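The Long Way Through the Button Box

My grandmother kept her buttons in a cookie tin, and my mother kept hers in a bigger cookie tin, and when both tins came to me in the same year I put them on a shelf and didn't open them for ages. I'm not a sewing person. I can hem a pair of pants if you give me a whole evening and don't talk to me. But last December I had a week off and a cold, and I thought, fine, let's sort the buttons.

I figured it would take an afternoon. Ha! I was at it for six days, and by the end I had a favorite teaspoon for scooping and a very firm opinion about shank buttons (they're the ones with a little loop on the back, and they roll under everything).

My first idea was to sort by color, which I think is everybody's first idea. You start with the easy ones. Red goes here, blue goes there, and you feel like a genius for ten minutes. Then you hit the one that's sort of a rusty pink, and the one that's navy by the window and black under the lamp, and suddenly you're standing in the kitchen asking your husband whether he'd call this gray. He said he'd call it a button. 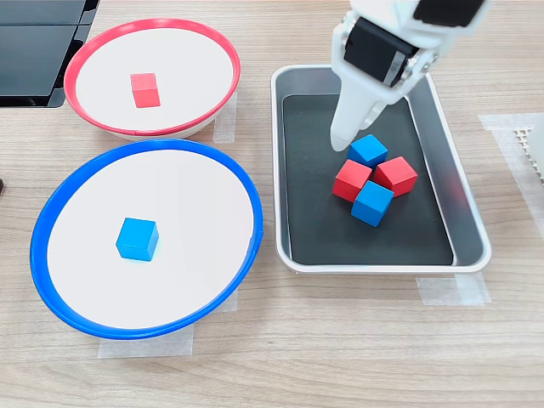 So I gave up on color and called Pirjo Salminen. Pirjo ran the notions counter at Rorer, the fabric store downtown, until it closed, and I've never met anyone who knows more about small things in drawers. She laughed at me for a good while. Then she told me to sort by size first, then by how many holes, and to leave color for last.

"If you're missing a shirt button, you need one that fits the hole," she said. "The color you can fudge. Put the odd one at the bottom and tuck it in."

I have been tucking odd buttons into my waistband ever since, and I feel very clever about it.

Once I was working her way, the tins started to make sense. There was a whole run of plain white shirt buttons, more than 400 of them, and I know because I counted them one night when I couldn't sleep. My grandmother cut the buttons off every shirt before it became a dust rag. She did it sitting down, with the radio on, and she threaded each set on a loop of cotton so they'd stay together. A lot of the loops had rotted through, but a few were still holding, with the knots pulled so tight I couldn't have undone them if I'd wanted to.

And then there were the ones I knew. Two big green coat buttons off the coat my mother wore to pick me up from school - I used to hold on to the bottom one in parking lots. A brass one with an anchor from my brother's blazer, which he lost on the ferry to Hisley and got yelled at for (the blazer, I mean, so I have no idea how the button came home). A tiny glass flower I'd never seen in my life. I asked two aunts about it and got two completely different stories, both with a wedding in them.

I took the glass one along to Lodard, a button and bead shop an hour up the road that's about as wide as my hallway. The woman there turned it over with her fingernail and told me it was pretty and not worth much, and then she let me look through her drawers for as long as I liked. There were 199 drawers. She told me that before I even asked, so I'm guessing people ask. She'd meant to have 200, but the last one stuck, and the cat took over the space.

She also sold me my storage, which was really what I'd come for. I'd been using egg cartons and jam jar lids, and twice I'd knocked a lid off the table with my elbow and had to start over on my hands and knees. Now I have flat boxes with dividers, from a company called Gebreyes, and they close with a proper snap. If you're going to do this, get your boxes before you start. And work on a towel! A towel stops the rolling, and you can pick up the corners and pour everything back when it's time for dinner.

Did I finish? Mostly. The sizes are done, the holes are done, and the colors are done if you don't look too hard at the grays. I kept the old tins, too. One of them has the leftovers in it: hooks, snaps, a thimble with a dent, half a zipper, a key that fits nothing in my house.

My niece came over the next weekend and wanted to see. I showed her the boxes with all the neat little sections, and she nodded politely. Then she found the leftover tin, stuck her whole hand in up to the wrist and stayed there until lunch.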